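A morning at Morneck: orange boxes, pale fingers and a lot of tea

May 9, 2023
By Märta Dahlgren 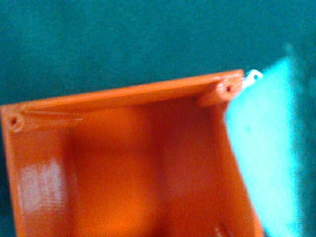 One of the 3D-printed housings on the teal cloth, open side up, with the gripper at the right.

I had been pestering Morneck for a visit since last August, so when Signe Norðdahl finally wrote to say that the assembly room was open to guests for a morning, I was on the first train. What a place! It's smaller than I expected, up a flight of stairs behind a tyre shop, and the whole room smells faintly of warm plastic.

They make enclosures for Kuvesis, who put their sensors inside them. The boxes are printed on site in a very cheerful orange, and the room has nine benches, two of them now shared with robot arms. The arm picks up a box, turns it for checking and passes it along to be fitted out.

I spent a good while with my nose close to one of the boxes. You get the round screw posts in the corners, each with its little dark hole, and fine layer lines along the wall. There was a whitish, scuffed-looking patch on one inside wall too, the sort of mark that gets the staff talking. Is it only looks, or should it go back? At Morneck a person still decides that, and I was glad to hear it.

Signe has worked there since the days when every box was handled by hand, 1008 of them in a normal week. Her wrists used to ache by lunchtime, she told me, and she went home with her thumbs taped. These days she does the fitting and the final check, and she has learned to teach the arm new grips (she showed me one, guiding it in from the side, very gently, like parking a boat). She was clearly proud of it, and I would be too.

It hasn't all been easy. Two people moved to the Sundqvist site when the arms came in, and one of them didn't want to go. The 26 who stayed got 75 hours of training each, partly in their own time at first, which caused a proper row until the firm agreed to pay for it. People talked about this quite openly over tea - I liked them for that.

The other complaint is the waiting. The arm is slower than a quick pair of hands, and if it stops you have to stop with it. Several benches have a radio now.

Next I'm hoping to see Onda, where they do the same job with metal parts. I came home with an orange offcut in my coat pocket and it's on my windowsill.

Last updated: same day, spelling of Signe's surname corrected

Comments

Pelle: Lovely read. Do they rotate the benches, or does the same person get the arm all week?

Märta Dahlgren: They swap every day, Pelle. It was the staff who asked for that.

gran_i_skogen: I did hand assembly for years and my thumbs are jealous. Paid training should have been there from the start though.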